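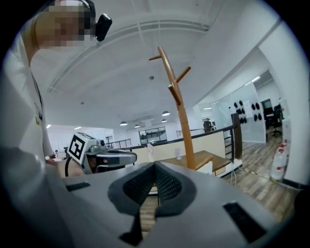

A wooden floor

Squeaky floor, old house: screws from above or leave it be?

birdie_h
Posted 22nd April
Hi everyone, longtime reader and very occasional poster. We moved into my aunt's old place in Nornley last August and we love it to bits, but the floor sings! Every board between the hallway and the kitchen has its own note, and my husband gets up at five, so I hear the whole concert lying in bed. There's no getting at it from below (the crawl space stops short on that side, and I'm not sure I'd go in there anyway). I've tried baby powder in the gaps and it helped for a week or so, then right back to squeaking. The hardware store in Prustmont sold me a box of those snap-off screws that go in from the top, 160 of them, and now I'm nervous about putting even one in. Has anyone done this on old boards and been happy with it afterward?
Birdie Hutchins

Melqui509
Welcome, Birdie! I did our upstairs with the same kind of screws and I'd do it again tomorrow. The whole trick is finding the joists first. Ours were supposed to be 16 inches apart and they were anything but, so go slow, drill a tiny pilot hole, and feel for the bit biting into solid wood. If it drops through after the floorboards and subfloor, move over a little and try again. Do the worst board first and live with it for a few days before you do the rest. I ended up using only 12 screws for the entire hallway, so take the rest of that box back and buy yourself lunch.

edel_berchtold
I'm going to be the grump here, with love. Please don't screw down old boards in April! The air is still dry from the heating season where I am, and wood moves a good deal by midsummer. My parents' floor squeaked every winter and went quiet every summer for as long as I lived there, and my father never touched it. Get a little humidity gauge, write down what it says when the noise is at its worst, and wait until August before you put holes in anything you can't un-hole.

Melqui509
Edel, I hear you on the humidity, but a board that's rubbing on a loose nail will rub in August too. Ours did it all year long.

edel_berchtold
Then yours was a loose nail and hers may not be. All I'm asking for is a bit of patience before the drill comes out.

zeke_figueroa
You're both right, as usual. Birdie, try this before you decide: have your husband walk the hallway slowly while you kneel down with your palm flat on the boards. If you feel one dip, it's loose from the subfloor and a screw will help. If it squeaks but doesn't move under your hand, it's likely two edges rubbing, and powdered graphite stays put better than baby powder. Just wear old socks for a day or two, it's messy stuff and my wife still brings up the cream rug.

birdie_h
Oh, you're all so kind! We did the palm test after supper, and three boards by the kitchen door dip quite a bit. The others don't move at all, they only complain. So I think it's screws for those three and graphite for the singers, and Edel, I've ordered a gauge, I promise. What do you all fill the little holes with? The floor has an old oil finish, I believe, and I don't want polka dots.

laurinda_r
Hard wax sticks, the kind you soften and press in. Buy two shades, one lighter than you think you need, and mix them on a scrap. Test it somewhere under a rug first.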